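Veltameo open day, anyone else go?

hexnut_77
Aug 2, 2021

Drove out to the Veltameo open day at the Tuma building because the flyer promised "general purpose picking." I stayed for the whole tabletop demo, 45 minutes including the talk. 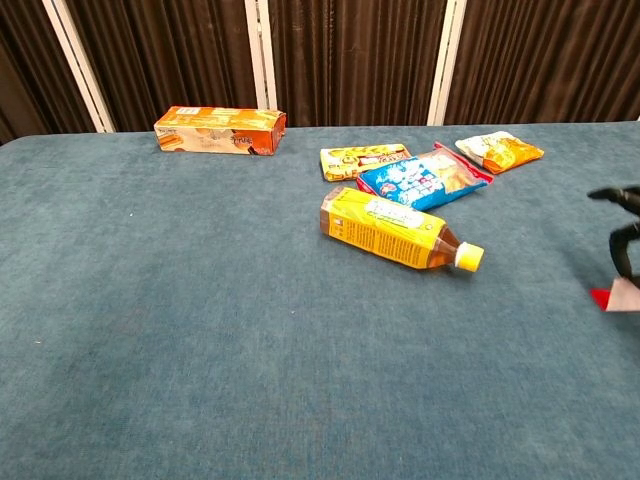
My problem is the spacing. A box with a whole stretch of cloth to itself is a gift to any picking system. Only the snack packets and the bottle were close enough together to be a test, and I wanted to see that part done over and over with somebody from the crowd laying things out. I asked. The presenter said they were "keeping to the program today."

Count was 16 tries, 2 drops. They put "live results" on a slide afterward and the drops weren't on it.

palletjockey
2 drops in 16 on floppy wrappers is not bad at all. Have you ever tried to get a gripper to close on a half-flat snack packet? The bag crinkles, the edge folds under, and you get air.

hexnut_77
I have, at work, and I never printed a flyer about it. My gripe is with the slide.

mrs_torque
I was in the second group and we had a drop too. The guy running it said so out loud and did it again. So I don't buy that they were hiding anything. Sounds like a bad slide.

coldsolder
Did anyone get a straight answer on lighting? Shiny wrappers are where the Hwang unit we trialed in June fell apart. Plain cardboard was fine all day, then one glossy bag near a window and it sat there thinking.

hexnut_77
I asked. "It handles a range of conditions." Write that down and see how much you know.

palletjockey
You went in wanting to hate it.

hexnut_77
I went in wanting to buy one. We have 9 packing stations and can't staff them. But I'm not taking a demo to my boss when I can't tell him what happens if two packets overlap and the top one slides.

mrs_torque
Dondetti will run your own stock if you ship them a carton. Took them a while to get back to us, but we got the full log, misses included. Ask Veltameo for the same thing.

hexnut_77
Emailed them this morning. Will post whatever they send.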